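Snack shelf, tea money and other bits – Skaston office news

Rushed one this time, sorry, am writing it between two deliveries and a phone that won't stop. Main thing is snacks. You asked, we've sorted it, please read to the end before you email me.

So. The biscuit tin is going. Not today, but once the last of the custard creams are gone that's it, no more from the Skaston budget. Reasons are the usual – crumbs in the keyboards, one person eating the lot before ten, tin left open all weekend and everything gone soft. We asked round in January what people would want instead and the answers were mostly "something with actual food in it" and "not rice cakes". Fair enough.

What we've gone for is boxes of bars. Eat Natural, the protein ones, peanuts and dark chocolate, twenty to a box, 40g each. The box opens up at the front so you can just leave it on the table and people help themselves. No decanting into bowls please. Somebody tried a bowl with the last lot of snacks and it ended up under the sink with a sponge in it.

Levente Borbély did the ordering and has asked me to say he is not the snack department, he just had the card on him. Thank you Levente.

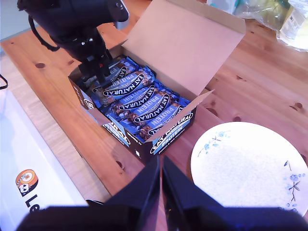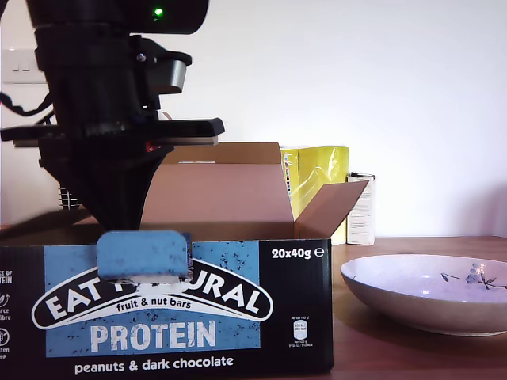 The protein bars in their box, lid up, on the wooden table.

Now the rules, such as they are.

One bar a day each. Two if you've missed lunch. If you're taking three you are stocking your own kitchen and we'd like you to stop.

PEANUTS. Says so on the front of the box, but saying it again as we've had new starters. If you have a nut allergy, or sit next to someone who does, come and see me or Gergely Barta and we'll get something else in, kept in a seperate cupboard with its own label. Please don't eat the bars at the shared desks by the window. Wash hands after. Gergely has the list of who needs what, and it's only as good as what people tell him, so tell him.

Wrappers in the general bin, not the recycling. Empty boxes flat and in the card cage downstairs. Not standing up half open behind the door, which is where I found the last two boxes of teabags.

If you take the last bar, tell someone. There's a sheet on the side of the fridge, write "bars" on it, done. Same sheet for milk, coffee and washing up liquid. Whoever wrote "a better view" on it, noted.

We'll run this for a month or so and then look at what's been eaten. If the whole lot goes in a few days we may have to ration, if they sit there then we'll try another flavour. Carter Boychuk has already put in for something with cranberries. Barnabás Sárközi would like it known that he voted for crisps. Crisps lost.

Tea money

The pot stands at 1,238 after the summer, which is better than I thought, mostly thanks to the cake sale. Bars come out of the same pot. No change to what you pay in, same envelope, same drawer. Put your name on the envelope this time, we had 3 with nothing written on them at all and I've had to guess.

Brernau visit

People from Brernau are with us for the afternoon, second floor. They'll be using our kitchen so please leave them some mugs. Clean ones. Norbert Juhász is meeting them downstairs and needs one more person to help with coats and signing in, see him if you're free. Lift code for visitors is on his desk, don't give out the staff one.

Fridge

Getting cleared out again. Anything without a name goes, including tubs. There's a yoghurt at the back I'm not prepared to discuss. If it's yours, you know.

Locker 712

Does anyone own what's in locker 712? Key's missing and so is whoever had it. There's a coat sleeve stuck in the door, dark green. Prosik are coming to change the locks on that row and they'll want it emptied first, so speak up or it goes in lost property with the umbrellas.

Also the dishwasher. It's still doing the thing where it stops halfway. Push the door hard, press start again, wait for the click. Someone is coming to look at it – no date yet, will let you no when I have one.

Anything for the next newsletter to me by email please, not on a sticky note on my screen.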